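Werkurdale Extension Program
Small Kitchens: Layout and Surfaces
Handout 2 — Walls and worktops
Instructor: Tanveer Hashmi

2.1 Wall surfaces

Inspect the wall before planning anything that stands against it. A pale, smooth, plain finish shows every mark, including specks too small to notice on a patterned or darker wall. Record marks by size and position. Do not record a cause unless it has been confirmed at close range.

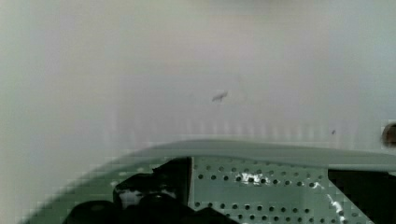

2.2 Appliance placement

A toaster oven is normally the largest item on a small worktop and is placed first. Two positions are common: door facing the user, or at one end with the door facing along the surface. The end position used in this unit puts the oven at the right with its front toward the left. The middle of the table then becomes the landing area for anything coming out of the oven.

Allow for the full swing of the door plus the depth of one plate. The Benedetti worksheet uses 350 mm for the door and 200 mm for the plate — measure your own appliance and replace both values.

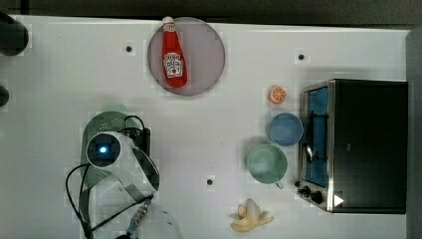 Clearance at the back and sides is set by the appliance manual and takes priority over the worksheet. Knobs should be reachable without leaning across the door. Tall containers, including ketchup bottles, tip easily when reached over. A bottle laid on its side is stable on a plate but uses up plate area, and its cap must be closed.

Small items tend to collect beside the oven. In the second table layout, an orange slice, a blue bowl, a green mug and a banana all stand to the left of the appliance, with the bowl and mug close to its front. Mark these four items on your plan and draw the door swing over them.

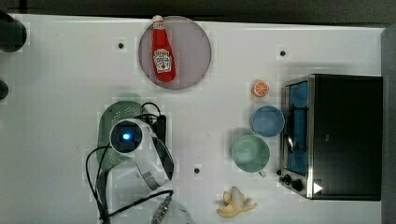

2.3 Exercise

Draw your own worktop to scale on one sheet. Show the oven, the door swing and up to 6 loose items. Shade the area that must be clear before the door is opened.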